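Sevaline open day — anyone else go?

bronwyn_ormsby
Went along on 13th February and had such a lovely time! They let visitors hold the gripper themselves and try the trash bin job, and the staff were so patient with all of us.

zapata50
Glad you liked it, but I came for robots and mostly saw people holding tools. Felt thin to me.

pistine_pat
Oh, I disagree — the hand-held part was the best bit, and my two kids are still talking about it. Next one is in April, I think?

bronwyn_ormsby
April, yes. My picture from the bin table, Zapata, see if it wins you over:
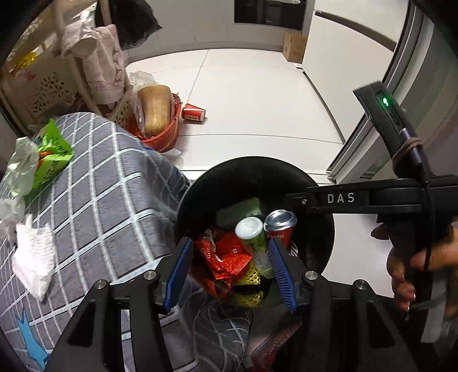
Gripper over the bin, green cup and soda can near the top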